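Section 4. Opening a Temporary Space

Applies to vacant units listed in the Gutlow district register. For outdoor lots, see Section 6.

4.1 Before the keys are released

1. Log in to Lolleo and open the unit record. Check that the status reads "Available - short use".
2. Enter the proposed use, the floor area needed and the hours of operation. Events ending after 10 p.m. need a separate noise form.
3. Upload the floor plan. Mark every exit and any door that will stay locked.
4. Set the occupancy limit. Ground-floor units on Lewis Street are capped at 70 persons, staff included.
5. Submit. The owner has 18 days to respond. A request with no response is closed and must be entered again.

Note: A unit may be held by no more than 3 user groups at one time. Each group needs its own record.

4.2 First day on site

1. Read the electric and water meters and enter both values before switching anything on.
2. Test the emergency lights. Leave the main breaker off for the length of the test.
3. Walk the exit routes shown on the plan. Correct the plan if a route has changed.
4. Post the use permit on the inside of the street window, facing out.

CAUTION: Do not fix anything to sprinkler pipes or heating lines. Units in the former Clelley depot have old pipe hangers that carry no extra load.
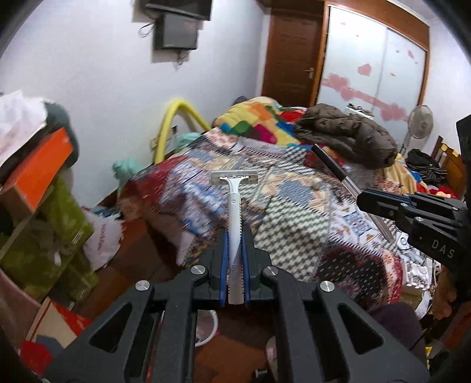 5. Confirm the opening in Lolleo with code 83. The record changes to "In use" and the weekly fee starts.

4.3 Extending the period

Extensions are requested from the same record, under "Term". The original end date stays in force until the owner accepts. If the unit is sold or leased during this time, the extension lapses and Section 5 (Handing Back) applies.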